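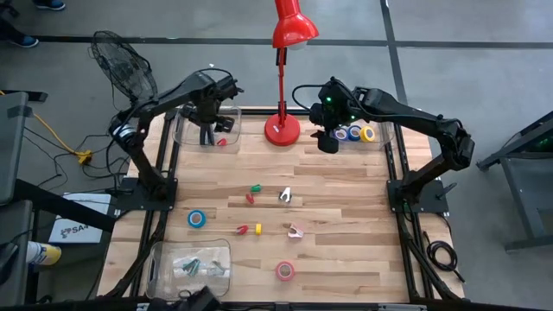
Siltbridge Releases Results on Teaching Two-Armed Robots to Sort Small Office Supplies

Method called Staster cuts the number of human demonstrations needed for a desk-sorting task to 700

June 6, 2023

Siltbridge, a robotics research company, today released the results of a study on how two robot arms can learn to sort small items into bins by copying people. The work centers on a training method named Staster. In tests, a system trained with Staster on 700 human demonstrations did as well at sorting office supplies as a system trained the usual way on 4,000.

The task is a common one in any office. Rolls of tape, clips and staple removers are spread over a tabletop, and each item has to go into a clear plastic container with others of its type. People do this without much thought. For robots it is still hard. A clip is small and can land in almost any position. A roll of tape lying flat has to be gripped by its rim or through the hole in the middle. A staple remover has jaws that open and close, so it does not always have the same shape when the gripper reaches for it.

Using two arms adds a second problem. Both arms share one table, and an item in the middle can be reached by either of them. If both go for it, one has to back off. If neither does, the item stays where it is. Earlier systems often handled this by dividing the table in half and giving each arm its own side, but that leaves the arms unable to help each other and fails when a bin is on the far side from the item that belongs in it.

How the method works

In the standard approach, a person guides both arms through the full job from start to finish, and the recordings are used to train a model that predicts the next movement from camera views. Each recording is treated as one long piece. Staster divides the recordings at the points where a gripper closes on an item or lets it go. The short pieces that result are grouped by what kind of item was handled, which arm handled it and where the item ended up.

The model is then trained in two stages. In the first stage it learns the short pieces, one arm at a time. In the second stage it learns when each arm should start a piece, given what the other arm is doing. The second stage uses only recordings in which both arms were moving at the same time.

Because the short pieces can be joined in many orders, the model gets training on layouts that no person recorded. The researchers believe this accounts for most of the savings in demonstrations. Removing the grouping step while keeping everything else the same erased most of the gain.

Results

The team ran 1,246 test trials for the study. Every trial used a new layout of items, and the types of items were the same as those used in training. A trial counted as a success only if every item was in the correct container when the arms stopped. Partial results were logged but did not count toward the main comparison.

Tape rolls were the easiest items for both systems. Clips were the hardest. Most failures with clips came from one of these causes:

- the gripper closed beside the clip and pushed it away
- the clip was picked up but caught on the rim of the container
- two clips lay close together and were picked up as one

The Staster system was slower than the standard one in trials where many items were near the center of the table. In these layouts one arm tended to wait for the other even when there was room for both to work. The study describes this as an open problem. A simple time limit on waiting was tried and led to more contact between the arms, so it was left out of the final version.

The method was also tested with the containers moved to new places. Small shifts had little effect. When a container was moved to a different edge of the table, success dropped sharply for both systems, and the drop was larger for Staster. Siltbridge recommends that anyone using the method record some demonstrations with the containers in every place they are likely to be used.

Equipment and software

The arms used in the study were fitted with black grippers and mounted on opposite sides of a wooden tabletop set in a black aluminum frame. Training was done with Thakur, the company's in-house software for storing and labeling robot recordings. The arms were run with Zado, a control program that Siltbridge has used in its earlier two-arm studies.

Availability

The written report is available from Siltbridge on request at no charge. It includes the full trial log, the list of item types and 3 appendices covering training settings, gripper calibration and failure cases. The training code for Staster will be released in August under a license that allows research use. The recordings will be released at the same time. Thakur and Zado are not part of the release, and the code will include tools for converting recordings from other formats.

Siltbridge plans to continue the work with soft and flexible items, including rubber bands and loose sheets of paper. No date has been set for those results.

About Siltbridge

Siltbridge carries out research on robot learning for light manual work such as sorting, packing and tidying. The company licenses its methods to equipment makers and publishes reports on its studies.

Media contact: Siltbridge Press Office

Recent releases

Zado Update Adds Shared Workspace Limits for Two-Arm Setups
Siltbridge Publishes Guide to Labeling Robot Recordings
Thakur Now Supports Longer Recording Sessions
Report: Gripper Wear in Repeated Pick-and-Place Tests

Get our research news by email. Enter your address to subscribe. You can unsubscribe at any time.

This site uses cookies to remember your settings and measure traffic. Accept | Manage settings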